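Speaker notes — "Teaching by hand", Lurngate evening talks, September

Say hello, thank Piret Paulauskas for having me, and check that the back row can hear. Remind everyone there's tea afterwards.

Start with the kettle story. When my gran taught me to make a proper pot of tea she didn't write anything down — she put her hands over mine and poured. I'd like people to keep that in their heads all evening, because we do much the same with our arms at Clornis, only from a chair a little way off.

Slow down for this part. One person works the pair of arms by remote control, and every movement is saved as they go. We call one go at a job a demonstration. For the tidying job we have 2204 of them, and Nilton Zapata did far more than his fair share, bless him. 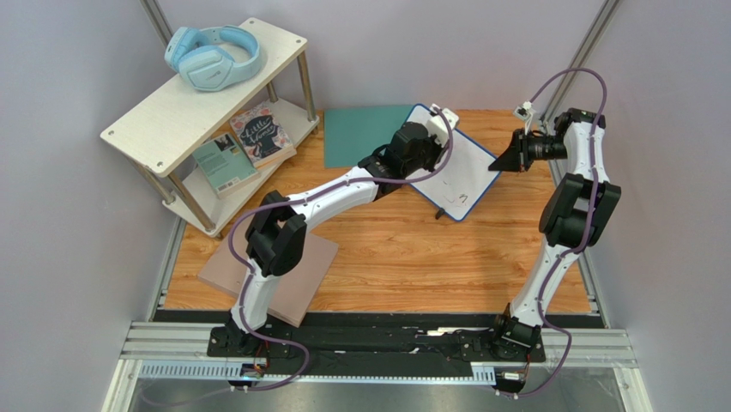
Left gripper holding a small white block at the top edge of the whiteboard.

Let people look for a moment before talking again. Then say how odd it feels at first! You reach for something as you would at home, and you find you've been relying on your fingertips all your life without giving them any credit. Oleksandra Tymoshchuk tells new starters to take 39 practice goes before we keep a single one, and I think she's quite right.

Mention the cameras on the wrists, and why we ask people to move smoothly and not dither. A dither gets copied too — mine certainly did, and I blushed when I saw it.

If time is short, skip the bit on Boten and go straight to questions. 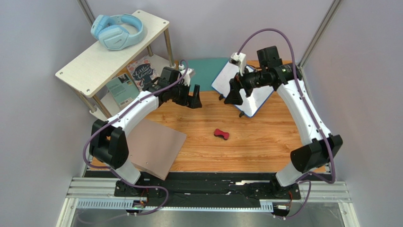 Do you have to be good with computers to show a robot a task?
Patience matters far more. Most of our people are comfortable at the controls after an afternoon, and they never write a line of code.

Thank Vichien Khamphan for the slides, and point people to the sign-up sheet by the door.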